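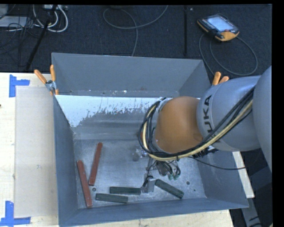

Piroska Virág wrote in to ask whether she had to learn programming before she could show the arm how to pick bars out of a bin, and most of the questions we get at Skisen start near there. You don't. The answers below cover showing a task by hand and by remote control.

4 min read

What is the difference between the two ways?

By hand means you hold the arm near the gripper and move it through the pick yourself. By remote control means you stand back and drive it with the Cadgate handset. Both save the same kind of file.

Which should I use for bin picking?

Remote control, in most cases. Tall sides leave little room for your hands, and your arm blocks the view from the fixed camera. By hand is fine for approach moves above the rim.

How many demonstrations do I need?

Our first bar-picking set had 138. It managed bars lying on their own but was poor at bars close to a wall. We went up to 326 and stopped there. A simple move to a fixed point can be taught with 18.

Do the bars need to be laid out neatly?

No. Drop them in and leave them how they land. Mix the colours and angles between runs. If every bar points the same way, the arm learns that one angle and not much else.

Can the bin move between runs?

Not during a session. Clamp it and mark its corners on the table with tape. If it gets knocked, line it up with the marks again before you record anything — a small shift spoils more runs than you'd expect.

I missed the bar and had to try again. Do I delete the run?

Keep it if you recovered within a few seconds. Delete it if the gripper hit the floor of the bin hard or the arm faulted. Bangash, the labelling tool, has a "recovered" tag for the first kind.

Where should I stand?

Outside the marked area, with the stop button in reach. One person drives and everyone else stays back.

The arm feels heavy when I guide it by hand. Is it broken?

Probably not. Check that the tool weight is set correctly, including cables. Vavent grippers before the May update need the figure typed in manually.

How long is a session?

We stop at 31 minutes of recording. Tired drivers get jerky, and it shows in the data.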